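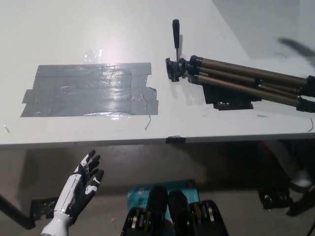

Ticket 234 - Kitgate shared workroom
Subject: Tape residue on the white table, and a tripod question
Status: Open

Hello, and thank you for picking this up! I booked the white table at Kitgate for 14 sessions this June and I would love to keep using it, but the gray duct tape on the left side is getting to be a nuisance. It's several layers deep by now, wrinkled and ragged at the ends, and my paper backdrops snag on it every time I slide them over. I'd like it gone before the Olora catalog work starts, if the surface can take it.

I tried lifting one corner by hand last night and stopped when it started to shred. Then I warmed a bit with a hair dryer on low, which helped some, though it left a gummy film behind.

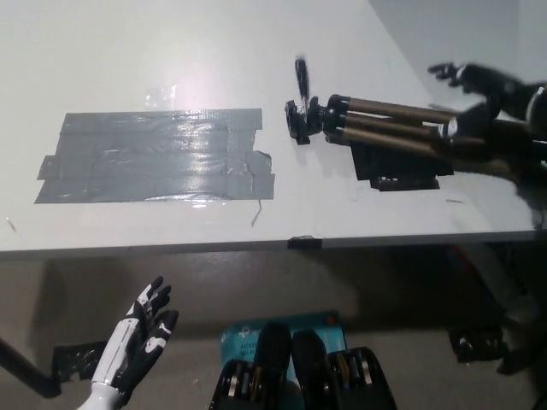
The tripod with the bronze-colored legs is my other worry. I always lay it down with the head toward the tape - a bad habit, I know - and the pan handle has gotten stiff. I loosened the knobs and worked it back and forth, and it still catches partway around.

Reply from Trisari support, 4:46 p.m.
Thanks for all the detail, it really does help. Please peel the tape back low and slow, one strip at a time, and wipe the film with a little rubbing alcohol on a soft cloth. Try a hidden spot first. No razor blades on the white top, please. Leave the black tape on the front edge for now, we're checking with Bakker whether they still need it as a marker.

For the tripod, don't oil the head. Back the pan lock all the way off, brush out any grit and let us know if it still sticks. We'll keep the ticket open for 24 hours after your next reply.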